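Weiß ist keine Farbe, sondern eine Toleranzangabe

06/01/2024

Die Anfrage kam von Sadia Khokhar aus Nadau, die ihre Arbeitsplatten selbst nachlackieren will und wissen wollte, welches Weiß sie bestellen soll. Meine erste Antwort war eine Rückfrage nach Glanzgrad, Untergrund und Leuchtmittel, worauf zwei Tage lang nichts kam. Deshalb jetzt ausführlich.

Ein weißer Lack besteht im Wesentlichen aus Bindemittel und Titandioxid. Das Pigment selbst ist in der Rutilform ganz leicht gelbstichig, weil die Absorption bis an den Rand des sichtbaren Bereichs reicht. Hersteller gleichen das mit Spuren von Blau, Violett oder Schwarz aus. Jede dieser Korrekturen senkt die Helligkeit. Ein neutral wirkendes Weiß ist also fast immer dunkler als ein unkorrigiertes, und wer beide nebeneinanderhält, entscheidet sich meistens trotzdem für das korrigierte.

Gemessen wird im CIELAB-Raum. L* gibt die Helligkeit an, a* die Achse Grün-Rot, b* die Achse Blau-Gelb. Bei Weißtönen interessiert vor allem b*. Der Farbabstand zwischen zwei Proben wird als Delta E angegeben, wobei man dazuschreiben muss, nach welcher Formel. Die alte Fassung von 1976 und die von 2000 liefern für dieselben zwei Bleche unterschiedliche Werte. Datenblätter, auf denen nur »Delta E < 1« steht, lege ich weg.

Ich habe im Winter zwei Produkte verglichen, Drandora Seidenmatt und Tiromix Weißlack, beide wasserbasiert. Von jedem Lack wurden 10 Musterbleche gerakelt, auf gleichem Grund, bei gleicher Nassschichtdicke. Getrocknet haben sie bei 18 Grad im Keller, liegend, mit Abdeckhaube gegen Staub. Drandora lag nach der Trocknung deutlich näher an neutral. Tiromix war heller, aber sichtbar gelber, und die Streuung zwischen den Blechen war größer. Vermutlich ein Aufrührproblem, das Gebinde hatte einen ordentlichen Bodensatz.
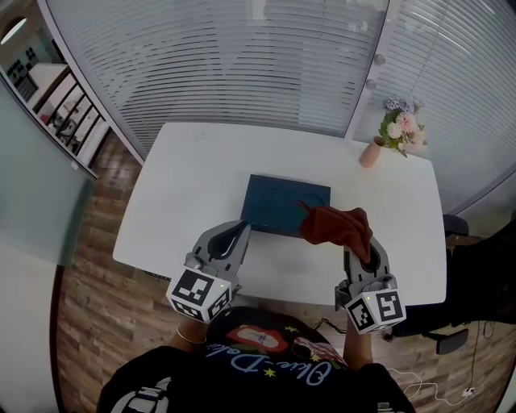 Für die Abmusterung reicht ein Messgerät allein nicht. Man braucht eine definierte Lichtquelle, einen festen Betrachtungswinkel und ein Umfeld, das nicht mitfärbt. Normgerecht wäre ein neutrales Grau, in der Praxis liegen die Bleche oft auf irgendetwas, das selbst weiß ist. Eine Tischplatte wie die weiße auf dem Foto ist dafür ein ungünstiger Untergrund: Das Auge nimmt die große Fläche als Referenz und bewertet das kleine Muster relativ dazu. Ein Blech mit leichtem Gelbstich wirkt auf einer bläulichen Platte cremefarben, auf einer gelblicheren dagegen kühl. Auch ein schwarzes T-Shirt mit rot-weißem Aufdruck ist bei der Abmusterung nur halb geeignet. Schwarz ist unkritisch, kräftiges Rot sollte sich in glänzenden Proben nicht spiegeln können. Ich trage einen grauen Kittel.

Der Glanzgrad macht den nächsten Fehler. Gemessen wird üblicherweise bei 60 Grad, bei sehr matten Flächen zusätzlich bei 85. Eine matte Fläche streut das Licht diffus und wirkt dadurch bei seitlichem Blick heller als eine glänzende desselben Farbtons. Kugelgeometrien mit eingeschlossenem Glanz rechnen diesen Unterschied weitgehend heraus. Für die Rezeptur ist das richtig, für die Frage, ob die reparierte Stelle auffällt, unbrauchbar. Dafür misst man mit 45/0-Geometrie oder schaut hin.

Zum Gilben: Alkydharzlacke vergilben im Dunkeln, unter Schränken also schneller als am Fenster. Bei Reinacrylaten ist der Effekt gering. Wer eine ältere Platte ausbessert, trifft mit dem Originalfarbton aus der Dose deshalb selten den Bestand. Tariq Satti schleift in solchen Fällen die ganze Fläche an und lackiert komplett neu. Ich töne lieber nach, mit Oxidgelb in sehr kleinen Mengen und einer Feinwaage. Auf 2.000 Gramm Lack genügt oft weniger als ein Gramm Paste, und überdosiert bekommt man sie nicht wieder heraus.

Noch ein Hinweis zur Lichtquelle. Zwei Weißtöne mit verschiedenen optischen Aufhellern können bei Tageslicht übereinstimmen und unter LED auseinanderfallen, weil der LED der UV-Anteil fehlt. Also immer unter der Lampe prüfen, die später über der Platte hängt. Die Leuchte Kassa, die Sadia eingebaut hat, kenne ich nicht. Das Leuchtmittel bitte ausschrauben und die aufgedruckte Farbtemperatur und den CRI-Wert schicken.

Die Messwerte der Musterbleche stelle ich als Tabelle nach, sobald die Zweitmessung nach fast 10 Wochen Lagerung im Dunkeln vorliegt. Die Tiromix-Bleche werden vorher noch einmal aus einem frisch aufgerührten Gebinde gerakelt.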